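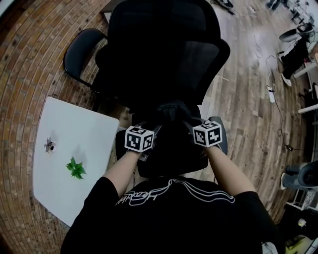

Paired hand-held grippers with marker cubes, both on the lower back of a mesh office chair.

Workstead Paired Hand Gripper Kit
Item 3407
Sold by Toft, Plundunport

The kit is a pair of hand-held grippers for recording two-handed handling work. One person holds a gripper in each hand and does the job at normal speed. The recordings are then used to plan or train a two-arm robot cell. Most of our customers buy it before they buy any arms, to find out which jobs are worth automating and how much reach and grip they will have to pay for.

What is in the box
Left gripper and right gripper
Two marker cubes, fitted and checked
Head mount for the camera (camera sold separately)
Calibration board
Two chargers with cables
Hard case

Choosing between one kit and two
One kit covers one operator. If you plan to record in two areas at once, or if the sessions run back to back all day, order two. A full charge gives 60 minutes of use and the grippers can't be used while charging. Sites that record in the mornings only have managed well with a single kit.

Spare marker cubes are worth adding to the first order. The printed faces scuff when they hit table edges, and a cube with a scratched pattern will track badly or drop out. Cubes are sold in pairs and must be replaced in pairs. Each one carries its own patterns, so a left cube won't work on the right gripper.

Large items and furniture
The grippers can be used on items too big to lift, such as chairs, carts and cabinet doors. For this kind of work the operator holds on with both grippers and pushes, pulls or turns the item. Please note the following when planning:

- Both cubes need to stay in view of the head camera. Tall chair backs and high-sided carts can hide one hand.
- Allow clear floor on all sides of the item. We suggest 900 mm as a minimum.
- If your floor changes from brick or tile to wood, record on both. Casters behave differently and the arms you buy later will have to cope with it.
- Keep charging cables out of the walking path.

Budgeting
The kit price covers the hardware and the first year of the recording software. After that the software is renewed per kit, per year. Prices are on the current list, which we send with every quote. When you put together a budget, allow for these as well:

Camera and storage
Spare marker cubes, one pair per kit
Spare finger pads, two sets per kit
Operator time, including a half day of practice
Someone to sort and label the recordings

The last line is the one most often left out. In our experience sorting takes longer than recording, and a site with no one assigned to it ends up with full drives and no plan.

Rental
Kits can be rented by the week from our Norndale depot. The minimum rental is two weeks. If you buy within 9 weeks of the rental start, the rental fee comes off the price of the kit. Rental kits have been used and may show marks on the housing, but the cubes are always new.

Delivery and returns
Kits in stock leave Plundunport within five working days. The March price list no longer includes the older single gripper - parts for it are still available, so please ask. Unopened kits can be returned within 30 days. Opened kits can be returned for a fault only.

Requesting a quote
Send us the number of operators, the largest and smallest items you want handled, and the floor area you can set aside. Photos of the work area help. Quotes are good for 60 days.

Related items
Marker cube pair, replacement
Finger pads, soft or ribbed
Head mount strap, long
Charging shelf, four bay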